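Wanted: Home Bakers for a Paid Recipe Testing Panel
3 min read
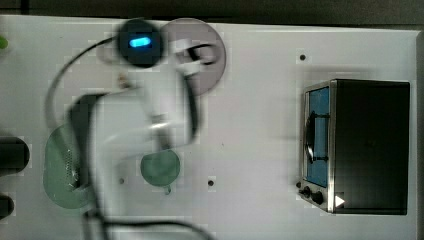

A gray disc on a white tabletop, seen from above.

Mandura publishes baking books and recipe cards for people who cook in small kitchens. We are looking for home bakers to test recipes for our next book, Skodton, a collection of flatbreads, buns and simple cakes. Testing starts in March and runs for eight weeks.

You don't need any training. We want people who bake at least twice a month, follow written directions and will tell us when a step makes no sense.

What you will do

Each tester gets one recipe a week by email. You bake it once exactly as written, then a second time with one change of your own, such as a different flour or pan size. After each bake you fill out a short form covering time, texture, taste and any step that gave you trouble. Plan on five hours a week, including cleanup.

There is one group call in the middle of the project, at 6:30 p.m. Eastern. Please try to be there. If you can't, we will send you the notes and ask for your answers in writing.

What you need

- A home oven that reaches 450 degrees F
- A kitchen scale that reads in grams - cup measures alone won't work for this book
- One round cake pan and one flat baking sheet
- An email account you check often
- A mailing address in the United States

You must be 18 or older. We can't take testers with a wheat, egg or milk allergy for this round. A gluten-free panel is planned for later in the year, and you can ask to be put on that list.

Pay

Testers are paid $400 for the full eight weeks, half after week four and half at the end. We also pay back grocery costs up to $30 a week with receipts. If you leave early, you are paid for the weeks you finished. Everyone who completes the project gets a copy of the book and is named in the back unless they ask not to be.

Recipes must stay private until the book is out. You may share the food with anyone you like.

How to apply

Send an email to Yanti Tuhumury, test kitchen editor, with the subject line "Skodton tester." Tell us:

- Your name, city and state
- What you baked most recently and how it came out
- The make of your oven, and whether it is gas or electric
- Any foods you don't eat

Please keep it under 400 words. No resume needed. Kamarul Chong will answer questions about pay and receipts.

We will choose a mix of new and experienced bakers. Applications close when the panel is full, and everyone who writes will get a reply.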